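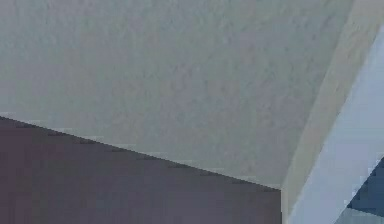
Okay, thread on where the arm build is at. A few of you asked after the last one and I never got round to it. Nov 10, 2021, for anyone reading this later and wondering why I don't have the good motors yet.

Short version: six joints, printed parts, bench in the shared workshop on Matia Street. Total spend so far is $1216, which includes a power supply I cooked and had to buy twice.

I've been running it in simulation for most of this month. The real arm has no wrist at the moment (see further down), so the simulated one gets to do all the work.

The sim is a rough model of our workshop corner. Flat walls, flat panels, plain colours. I didn't model the shelves or the pegboard. The arm can't reach them and I don't enjoy modelling pegboard.

Main thing I'm using it for is camera placement. The camera sits on a bracket just past the elbow and I have to pick one angle for it and then print the bracket. A bracket is a five hour print, so I'd like to print it once.

Tilt it too far up and all you get is walls and edges. Too far down and the forearm takes up half the view. The range in between is smaller than I thought it would be.

Current answer is 30 degrees down from the forearm. I tried 14 first, which was fine with the arm folded and no good at all once it stretched out.

Jocelyn asked why I don't just put a hinge on it. I did that on the first arm. The hinge moved every time the arm stopped hard, and I'd lose an evening of calibration. Fixed bracket this time.

Render quality is low on purpose. My laptop is old and I'd rather have it run at a decent speed than have nice shadows. Turning the textures down to the lowest setting made more difference than anything else I changed.

Now the wrist. The gear in joint five stripped two weeks ago. Printed gear, my own design, walls too thin near the hub. I had the arm holding a full mug at the time. The mug is fine, it was enamel.

Primo Marras has a lathe and offered to turn me a hub in aluminium, with a printed ring bolted to the outside of it. He wants a proper drawing first and not the sketch I sent him. Fair enough. Drawing is half done.

In the meantime I reprinted the old gear with thicker walls and more infill. It's on the bench. I don't trust it but it'll do for slow moves with nothing in the gripper.

Wiring: I've gone over to one loom down the inside of the upper arm. Before this it was cable ties on the outside, and joint three would catch them at full bend. If you're building one of these, leave yourself extra length at the shoulder. More than you think. I had to splice two wires already and one of the splices is ugly.

Controller is a Barholm board I got second-hand from Ataberk. It does the job. The connector labels are on the underside, so once it's mounted you can't read any of them. I took a photo before screwing it down and I've looked at that photo every day since.

Somebody asked about software. It's a pile of Python scripts and one config file that has got out of hand. I'm calling the whole thing Cledau so the folder has a name. Not sharing it yet. There are passwords in it and a lot of commented-out lines I'd be embarrassed about.

The sim logs joint positions on every run. I've got 4000 runs saved now, most of them the same reach from slightly different starting positions. I'm comparing where the gripper ended up against where it was told to go. Worst errors are all with the elbow nearly straight, same as on the real one.

One thing I got wrong for a whole weekend: I had the camera's up direction swapped with its forward direction in the config. Every picture came back sideways and I kept blaming the bracket. If your views make no sense, check your axes before you redraw any parts.

Sevim Toprak spotted it by looking over my shoulder for ten seconds. I owe her a coffee, and I also owe her a set of hex keys from the summer.

Still to do: finish Primo's drawing, print the bracket in the grey filament, put an end stop on joint one, label the power supply so I don't cook a third one.

Plan is to have it picking up blocks by the December open night. Blocks only, no mugs. If the hub isn't ready I'll bring the laptop and run the sim on the big screen.

Will add to this thread when the bracket comes off the printer. Replies are open if you've got a better idea for the joint five gear – particularly if you've done one in nylon, I've never printed it and the workshop roll has been sitting out of its bag for months.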